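Rurkari

A small command-line tool for sorting, renaming and delivering wedding photographs
Last changed: 06/02/2024

What it does

Rurkari takes a folder of pictures from a wedding day, lines up the clocks of all the cameras that were used, and puts the files into one running order with sensible names. Then it makes the folders you hand over to the couple. I wrote it for my own weddings and I love using it, so I've tidied it up and put it here for anyone else who comes home at midnight with full cards and two cameras that disagree about the time of the first kiss!

It never touches your originals. Everything is copied first, and the copies are the ones that get renamed.

What you need

Python 3.10 or newer, and enough disk space for a second copy of the wedding. It runs on Linux and macOS. Windows works too, though long folder names can trip it up (keep the job folder near the top of the drive and you'll be fine).

Raw files from the main camera makers are read through their embedded previews, so you don't need any editing software installed.

Getting started

Unpack the download wherever you like and run the installer from inside the folder:

python install.py

Then make a new job:

rurkari new simstead-may

You'll get a folder with three others inside it, called cards, work and deliver. Copy each memory card into its own folder under cards. Don't mix cards from different bodies, as the clock matching works folder by folder.

Matching the clocks

My favourite part. Pick one moment that every camera caught – confetti is ideal, or the cutting of the cake – and give Rurkari the file name from each card:

rurkari sync --anchor A/0412.raw --anchor B/1187.raw

The first one you name is taken as the true time and the rest are shifted to suit. If you forgot to find a shared moment on the day, you can type the shift in seconds by hand with --shift. A second shooter who drives over from another time zone and never changes the clock is no trouble at all, whole hours are handled the same way.

Chapters

A chapter is a stretch of the day: getting ready, ceremony, drinks, speeches, dancing. You write them in a plain text file called day.txt, one to a line, with a start time and a name:

09:30 Getting ready
13:00 Ceremony
13:45 Drinks on the lawn
16:00 Speeches
19:30 First dance

Pictures fall into the last chapter that started before they were taken. Names may contain spaces, accents and Welsh, but please leave out slashes. If a day runs past midnight, carry on counting (00:15 becomes 24:15) and the late dancing will stay at the end where it belongs.

Delivering

rurkari deliver --style stelline

There are 2 styles so far. Stelline makes one folder per chapter, with large and small versions of each picture. Barta makes a single flat folder with the chapter in the file name, and is the one to choose for couples who will be looking at everything on a phone. I started out with Stelline for everybody and now use Barta at least as often.

Both write a short contents page that you can edit before sending. Change the greeting! The default one is very plain.

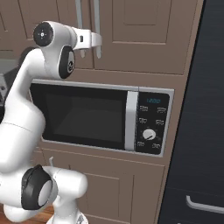
The sample wedding

The download includes a practice job called Simstead, so you can try every command before risking a real one. It has 483 small files in 19 chapters (it was a long day, with a ceremony in the morning and another in the afternoon). The clocks on the two cameras are set wrongly on purpose. The right anchors are listed in simstead/answers.txt if you get stuck.

The sample files may be used for testing and teaching, but please don't put them in a portfolio.

Settings

Settings live in rurkari.ini in the job folder.

prefix – the start of every file name. Couples' surnames work nicely.
digits – how many figures in the running number. Default 4.
small – longest side of the small versions, in pixels. Default 1600.
keep_rejects – yes or no. With yes, files you've marked as rejected go into a folder of their own under work.

Known problems

Burst shots taken within the same second can swap places if the camera doesn't record fractions. Sorting by original file name as well (--tie name) cures most of it.

Video clips are copied and renamed but get no small version.

Black-and-white copies with the same name as the colour original are treated as duplicates and skipped. Add _bw to the name before you run sync.

Helping out

Fixes are very welcome, and so are new delivery styles – they're short files in the styles folder, and barta.py is the easier one to copy from. If you report a bug, please include your day.txt and the output of rurkari check. I don't need the pictures themselves.

Licence

MIT for the code. See LICENCE.txt for the full wording.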